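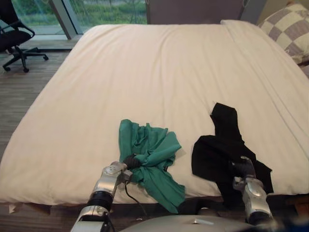 Page last changed: October

Folding on the Bed: Your Questions

I love folding on a bed. It's the biggest flat surface in most homes, it's the right height for sitting or kneeling, and you can't go to sleep until you've finished! These are the questions readers send me most.

Do I need to make the bed first?
Yes please! Pull the sheet or duvet fairly smooth and push the pillows up to the head end. A few wrinkles won't hurt. Pale bedding is wonderful for this, as a green top or a black one shows up right away and you can see where the sleeves have gone.

How many things should I put out at once?
I stick to 2. One to fold, one waiting next to it, and a strip of clear sheet in between. Baptiste Riviere wrote in to say he tips out the whole basket (brave man) and still gets through it before dinner, so do try both.

What's the best way to untangle a bunched-up T-shirt?
Find the shoulders. Pick the shirt up by both, let it hang, and give it one good shake before you lay it down.

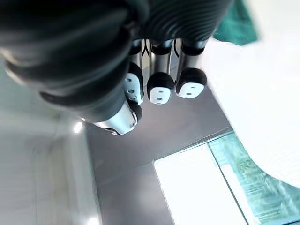

Then smooth it from the collar toward the hem with flat hands, turn the sides in, and fold it up from the bottom. If it's a thin jersey, go gently at the neck, which stretches so easily.

And thick, fleecy things?
Fewer folds! Fleece springs back if you fuss with it. Lay it face down, bring the arms across the back, fold it in half and press the air out with your forearm. Check for tabs and labels poking out while you're there, and tuck them in.
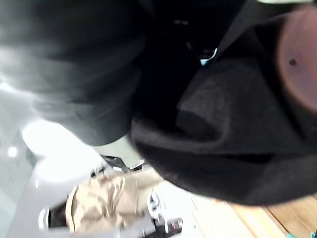

How do I keep black clothes free of fluff?
Turn them inside out before they go in the wash, and keep them away from new towels. On the bed, I fold the black things first, before anything fuzzy has touched the sheet. A lint brush at the end is quick and so satisfying.

Can I let clothes hang over the edge of the bed?
For a minute, sure. Long tops often do, and it helps the creases drop. Just lift the hem clear of the floor when you move them.
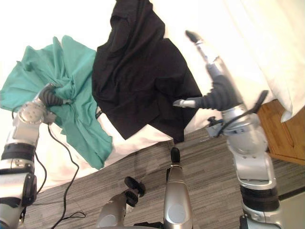
How long should a load take?
Mine takes 5 songs. Gilles Besson asked if that includes pairing socks, and no, socks get their own song.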